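Room to Breathe at the Old Rope Works

16/06/2022

There is a particular kind of quiet you get in a building with very thick walls, and I noticed it as soon as the street door of the Trisedholm closed behind me. The traffic dropped away, my shoes sounded far too loud on the tiles, and I found myself whispering to the post boxes.

The Trisedholm was put up as a rope works and spent a good many years as a furniture warehouse before Nyarko, the firm behind the conversion, turned it into flats. It's a long, narrow building – rope needs length, after all – and that has given the architects both their best ideas and, I suspect, most of their headaches. The corridors go on for ever. The homes along them are deep, with the kitchens and bathrooms tucked towards the middle and the living rooms pushed out to the windows, where they ought to be.

Upstairs and down

There are 19 loft homes on the top floor, and these are the ones people ask to see first. The largest comes to 776 square feet, with two bedrooms and a slope to the ceiling that tall visitors will want to keep an eye on. I rather preferred the plainer flats below, where the old iron columns come down in the middle of the living room and you simply have to arrange your sofa to suit. One couple I met had wound fairy lights round theirs and called it the Christmas tree all year.

Storage is decent, though the hall cupboards are shallow and a hoover only goes in sideways. Heating is included in the service charge, but parking isn't, and the spaces go quickly.

White walls are standard throughout, and you may paint over them once you've moved in.
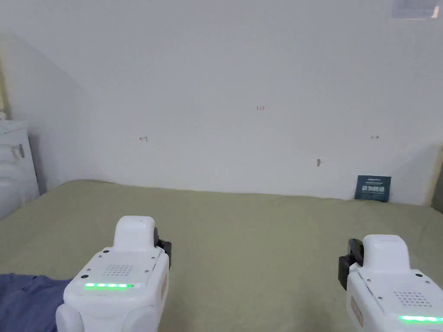
Out and about

Skovow, the bakery across the road, opens early and sells a very good cheese scone. Odora, the little flower shop next door to it, takes in parcels for half the street. The tram stop is a short walk downhill (and a slightly longer one back up, with shopping), and the canal path begins just behind the bins. The shared roof garden is due to open in July, and the last few flats can be viewed by appointment until then.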